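Roll-Up Sink Rack: Your Questions

Do I really need one if I already have a dish drainer on the counter?
Try it for a week! I kept mine as a backup, and by Monday the old drainer was in the garage. You get the whole counter back, and the water goes straight down the drain.

Will it fit my sink?
Measure front to back, outside rim to outside rim, and add a little so the ends can rest. Racks with silicone strips grip a flat steel rim really well. On a double sink, lay it over the bigger side and keep the small one free for rinsing.

What can I put on it?
Plates, mugs, colanders, washed berries, a thawing bag of peas... I love it for big awkward containers that never stood up properly in the drainer. Lay them on their side with the open end tipped down a bit. Cast iron is the one thing I keep off mine.
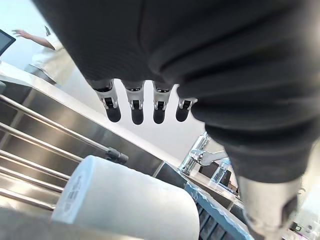
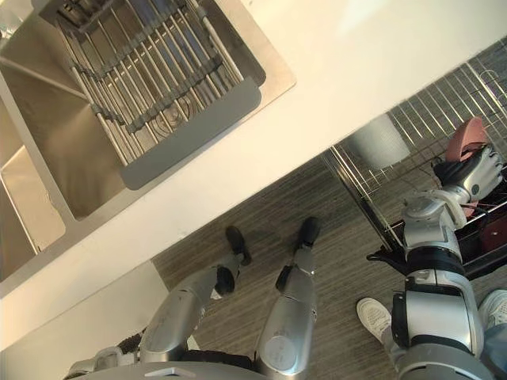
First: a big white cylinder on its side next to metal rails. Second: the roll-up rack across the main basin.

How do I clean it?
Warm water, dish soap, an old toothbrush along the silicone. Prasert Paisan wrote in to suggest a soak in white vinegar for hard water spots, and wow, the bars come up like new. Rinse well afterward.

Can I put hot pans on it?
Check the leaflet that came with yours. My Lelico says no pans straight off the burner, so I give them a few minutes on the stove first.

Mine slides around. Help!
Wipe the rim and the underside of the strips, soap film is usually the culprit. If it still slides, flip it over. Mine was upside down for a month.

Where do I keep it when I'm not using it?
Rolled up in a drawer, or standing in the cabinet under the sink. Most days I just push it to one end of the basin and leave it there.

Is 40 dollars too much to pay?
For a sturdy one that spans a deep sink, I'd say it's fair. Look at how thick the bars are before you buy.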